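How to Pick a Rug Size for Your Dining Area

15 March 2024
By the Derkley Home Desk

Most dining rugs are bought too small. The fix is to measure the chairs as well as the table.

Start with the table. Measure the length and width of the top and write both down. If you use an extension leaf more than a few times a year, measure with the leaf in.

Next, sit in a chair and push back as you would to stand up. Mark the back legs with painter's tape. Do this on one long side and at one end, then measure from the table edge to the tape. Double each number and add it to the matching side of the table. The result is your smallest workable rug.

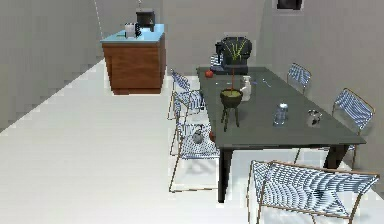
Striped chairs with gold-colored frames around a dark gray table.

Tape the full outline on the floor and leave it for 2 days. Open any nearby doors and cabinets to check that they clear the edge – a thick pile can catch a low door.

For material, choose a flat weave or a low pile. Chairs slide on it more easily and crumbs come up with a vacuum. If your chairs have a bold pattern, a plain rug or a quiet texture is the safer choice. Bring a sample home and look at it in the evening with the lights on.

Lay a rug pad first, trimmed an inch short on every side. Unroll the rug, center the table, and pull out each chair once to test it. Flatten curled corners with heavy books overnight.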